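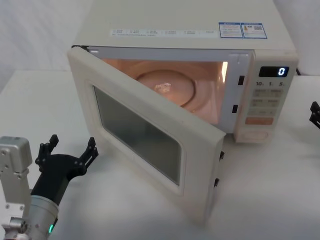

Home News Projects People Contact

Door week, from the planning corner

Hi all! My turn for the software update, and I've spent most of May thinking about microwave doors. Hường Lưu and I moved the two-arm planner over to Wogan, our new task layer, and the first thing we threw at it was the microwave. The old planner treated the door as one big box, open or closed, so the arms would take these enormous detours around thin air. Now the door is a proper hinged part with its own angle, and the planner checks both arms against it every 80 milliseconds.
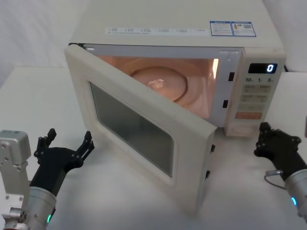

The part I'm happiest with is how the arms share space. Each one books the volume it's about to move through, and the other has to wait or find another way in. Mounir Zaki wrote the booking code in two evenings (show-off) and I spent 15 days finding out where it deadlocks. Ticket 2223, if you want to read me getting grumpier by the comment.

Perception is still the weak spot – a pale oven on a pale table gives the depth filter very little to hold on to. Zarmeena Bajwa is trying to fit the door angle from the dark window, and her first numbers look good to me. 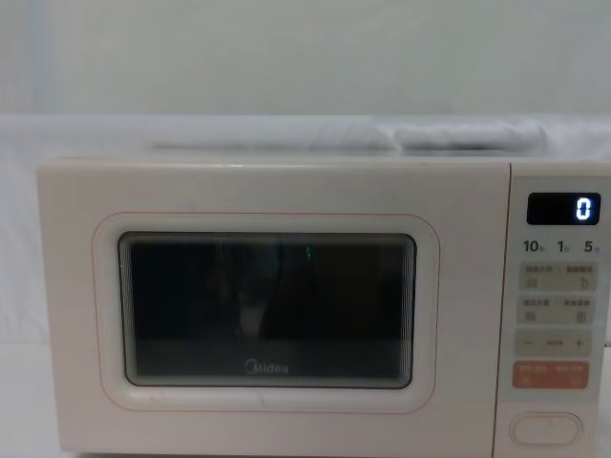 The Midea with its door shut, zero on the display.

If you want the new planner on your own setup, grab the Wogan branch and ping me before Tuesday. Caradog, you still owe me a config file!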